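Search the boards
Advanced search
Go

Storage and Ripening > Tree Fruit > Holding mangoes at 55 F without stalling them

**drupe_ledger**
Posted December 28, 2024

I have a converted chest freezer on an external controller, set to 55 F with a 2 degree differential. It has worked well for hard green fruit bought by the case. The problem is what happens afterward. Fruit held for two weeks and then moved to a 70 F room softens on schedule but the flavor is flat and the flesh near the seed stays pale. Fruit from the same case that went directly to 70 F was fine.

Variety is whatever Moodley sends, which is usually Tommy Atkins at this time of year, with Kent later. The cases come off a refrigerated truck. I don't know the truck temperature.

Is 55 too cold for this, or is two weeks too long?

**saltpan**

Both are possible but I would look at the truck first. Chilling injury adds up. If the fruit spent several days under 50 before you got it, your 55 is on top of damage already done. The skin may show nothing until it warms up. Then you get gray scald, pitting around the lenticels, and uneven ripening, which is close to what you describe.

Your direct-to-70 fruit came off the same truck, so it had the same exposure but less total time in the cold.

**drupe_ledger**

No scald that I noticed. Some pitting on a few. I'll check the next case more carefully. Moodley's counter staff could not tell me the transit setting.

**kv_orchard**

I disagree with saltpan on the order of suspects. Flat flavor with normal softening is more often immature picking than chilling. Immature fruit will soften. It won't build sugar because the starch was never there. Holding it longer makes the shortfall easier to taste because the acid drops and nothing replaces it.

Check shoulder shape before you buy. Mature fruit has full shoulders that rise to or above the stem attachment. Immature fruit slopes away from the stem. Cut one on arrival and look at flesh color next to the seed. White is too early. Cream going to yellow is acceptable.

**saltpan**

That explains a bad case. It does not explain two different results from the same case. He said the fruit that skipped the cold box was fine.

**kv_orchard**

A commercial case can be mixed maturity. If he pulled the better looking ones to eat first, he sorted the case without meaning to.

**drupe_ledger**

I did pull the ones with more color first. So that comparison is not clean.

**tin_roof_9**

Color is a poor sort key on most red varieties in any case. Blush is set by sun exposure on the tree. A fruit from the outside of the canopy can be heavily red and immature, and one from the shaded side can be ready and mostly green. Use the ground color, meaning the part with no blush, and even that varies by variety. Keitt can be ripe and fully green.

Firmness and smell at the stem end are better for ripeness. Neither says much about maturity at picking.
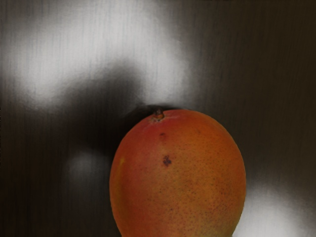 Should a mango that already has full color go into the 55 F box?

Only if it also gives slightly to thumb pressure and you can't eat it within a couple of days. A colored but hard fruit should stay at 70 until it starts to give, and then it can go colder than 55 with much less risk. Ripe fruit tolerates a kitchen refrigerator for up to 5 days in my experience.

**mothwing**

Seconding the point about ripe fruit and lower temperatures. The 50 to 55 guideline is for mature green fruit. People read it as applying to the fruit at every stage and then wonder why their ripe ones collapse in the cold box. At 55 a ripe mango is still moving along fairly quickly.

What humidity are you running? A chest freezer with a dry wall gives you shrivel at the stem end, and shriveled fruit tastes off even if the sugars are normal.

**drupe_ledger**

Hygrometer reads 91 percent with a tray of water and a small fan. It went to 97 when I had two cases in there, and I got stem end rot on several pieces, so I vented it.

**mothwing**

91 is where I would leave it. 97 with poor air movement is asking for anthracnose. Is the fan running constantly or only with the compressor?

**drupe_ledger**

Constantly. It's a Hinalus 120 mm case fan on a wall adapter. The controller is an Altska two-stage, the heating side is not connected.

**saltpan**

Where is the Altska probe? If it hangs in air near the wall of a chest freezer, the compressor will overshoot. The walls keep pulling heat after cutoff. Fruit touching the wall can be well below the number on the display. I logged mine and the bottom corner dropped to 46 with a setpoint of 55.

Put the probe in a jar of water in the middle of the load, or tape it to a fruit and cover it with foam. Keep the cases off the walls with slats. Then log the corner separately with a second sensor.

**kv_orchard**

A probe in water slows the response and makes the overshoot worse. The mass lags, the compressor runs longer, and the wall gets colder still. Leave the probe in moving air and use a narrower differential with a compressor delay.

**saltpan**

Lag in the probe matches lag in the fruit. That is the reason for doing it. With an air probe and a narrow differential you short cycle a compressor that was never built for it.

**kv_orchard**

Hence the delay setting. Five minutes off time is enough for that. We have had this exchange in the cheese cave thread and I don't expect either of us to move.

**tin_roof_9**

Either will work if the fruit is kept away from the walls. The fan matters more than the probe location. Test it with the box loaded, since airflow in an empty box means very little.

**reeve_k**

Is anything else stored in the box? I ran avocados and mangoes together one season and the avocados drove everything. Same with apples. Ethylene at 55 is slower to act but it still acts, and a freezer gasket seals well enough to let it build up. I crack the lid once a day.

**drupe_ledger**

Only mangoes and a few limes. The lid gets opened most days.

**reeve_k**

Limes are not a problem at that level. They may yellow.

**mothwing**

Potassium permanganate sachets will also take the ethylene down. Rulusura sells them loose in a tub. Put them in the fan path. They turn from purple to brown when spent. I replace mine monthly, and the tub lasts a long while.

**kv_orchard**

Sachets are a lot of bother for two cases. Venting is free.

**drupe_ledger**

Plan for the next case, so someone can correct it before I spend the money:

1. Cut two on arrival, check flesh at the seed, write it down.
2. Sort by shoulder shape, ignoring blush.
3. Split the mature ones at random between the box and the 70 F shelf.
4. Slats on all four walls, second sensor in the bottom corner.
5. Pull from the box at 7 days and again at 14. Refractometer reading on each pull once the fruit is soft.

**saltpan**

Good. Take the Brix from the same spot on each fruit. The stem end and the tip can differ by a full degree or more. I would use the middle of the cheek.

**kv_orchard**

Dry matter on arrival would tell you more than Brix at the end. Slice the cheek thin, weigh it, dry it at low heat until the weight stops changing, weigh again. Under 14 percent and I would not bother storing that case at all.

**drupe_ledger**

I have a dehydrator and a scale that reads to 0.1 g. Is that good enough?

**kv_orchard**

With a 50 g sample, yes. With a 10 g sample the scale error starts to matter.

**tin_roof_9**

Also ask Moodley whether the fruit had hot water treatment. Most imported cases have. If it was immature going into the bath you can get sunken shoulders and hard starchy patches under the skin that never ripen. That would look like pale flesh to anyone who wasn't expecting it, though in my cases it was nearer the skin than the seed.

**drupe_ledger**

The box label has a treatment stamp. I'll look at where the pale area starts on the next one. Corner sensor went in this afternoon with the box loaded. It reads 49 with the display at 55, so the slats are going in first.

Related threads
Altska two-stage: what compressor delay are you using
Stem end rot on Kent after hot water treatment
Chest freezer conversions, wall temperature logs
Dry matter by dehydrator, sample size
Rulusura sachets past 2,000 hours
Keitt: judging ripeness on green fruit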